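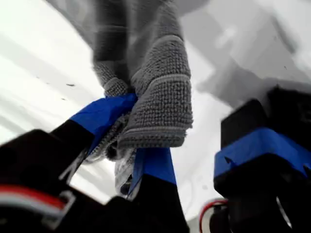 Resoling hiking boots, worth it?
Farkport Trail Talk > Footwear

estrella_c
Hi all! My Rulen leather hikers have 1,000 miles on them and the heels are worn right down, but the uppers still feel like old friends and I can't bear to toss them. Has anyone had a pair resoled? The shop on Espinoza quoted me up to 12 weeks, which takes me well past April -- and I had plans!

ristach_fan
Oh, do it! Mine went in at 2,000 miles and came back lovely, though a bit snug across the toes for the first few walks.

AncaH
I'll disagree, kindly. I paid for new soles once and the stitching at the ankle let go that same summer. Check the flex point before you spend a dime.

ristach_fan
Fair, but that's the upper failing, Anca, you can't blame the cobbler for it :)

AncaH
I can a little! He had them in his hands and never said a word.

estrella_c
Just looked and the stitching seems tight. I'll ask him about it when I drop them off. Thank you both -- Estrella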